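3.2 Steaming and surface texture

The doughs described in Section 3.1 were portioned, rounded by hand and left under a damp cloth until the volume had increased by half. Proofing time was not fixed in advance, as the flours differed too widely in enzyme activity for a single time to be fair to all of them. The end point was judged by a finger press on the side of the bun. When the dent filled in slowly and left a shallow mark, the dough was moved to the steamer. Both authors made this judgment separately during the first week of trials, and after that Lekota made it alone.

Household steamers were chosen over a laboratory steam cabinet. The question behind the study is how low-protein wheat behaves in home kitchens, where most steamed bread of this kind is made, and a cabinet with saturated steam at constant flow removes the very conditions that cause trouble: condensate dripping from the lid, a basket floor that is hotter near the center, and a drop in temperature each time the lid is lifted. Buns were set apart in the basket so that the sides would not join (Figure 4).
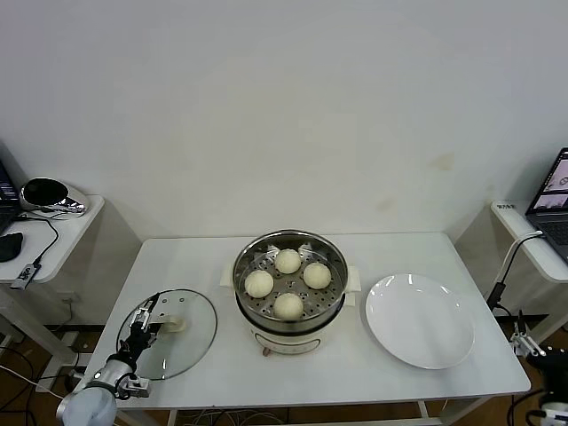
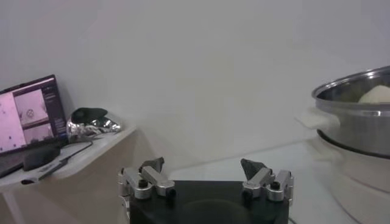

Figure 4. Buns in the perforated steaming basket.

Water was brought to a full boil before loading. Earlier work on northern-style steamed bread has often started from cold water, which gives the dough a short extra proof as the vessel warms. We tried both methods with the Gralness flour and found that the cold start gave taller buns but a wider spread in height between batches. The hot start was kept for all results reported in this paper. Readers who wish to compare our heights with those from cold-start studies should bear this in mind, as our values will tend to be lower.

After steaming, the heat was turned off and the lid was left in place for 5 minutes. Lifting the lid at once caused visible wrinkling in the Vesilel samples and, to a lesser degree, in the Etari samples. The effect is well known to cooks and is usually put down to sudden cooling of the gas cells before the starch network has set. Our results fit that account but do not test it directly. A stronger test would need a temperature probe in the crumb, and the probes we had were thick enough to deform the bun.

Skin smoothness was scored by a panel on a scale with a fixed set of reference samples. Panelists saw the buns from above and from the side under diffuse light and were asked to ignore color. This last instruction was hard to follow in practice. The Van der Merwe flour has a higher extraction rate and gives a grayer crumb, and several panelists said afterward that a gray bun looked rougher to them even when the surface felt even to the touch. Scores for this flour should therefore be read together with the touch scores in Table 3, where the gap between it and the other flours is much smaller.

Crumb firmness was measured on slices taken from the middle of the bun, with the skin removed. Each slice was compressed twice with a flat probe, and the peak force of the first compression was recorded. Slices with a gas cell wider than the probe edge were thrown out and replaced from the same batch. Across the full study 800 slices were tested, 200 for each flour. Firmness rose with storage time in all four flours, and the rise was steepest over the first night. Wrapping slowed the loss of water from the skin but had little effect on the firmness of the inner crumb, in line with the view that staling in steamed bread is mainly a matter of starch recrystallization.

One source of error was found late. Hyvönen noted in February that the flour bins nearest the door had taken up moisture, and the water addition for those bins was corrected from then on. Batches made before the correction were slightly slack and spread more on the basket floor. They have been kept in the firmness data, where the effect was within the normal spread, and left out of the height data, where it was not. The height results with and without these batches are both given in the supplement.

The ranking of flours by height did not change when basket position was added to the model as a random effect. Position did matter for the underside of the bun, and this is taken up in Section 3.3 together with the choice of liner.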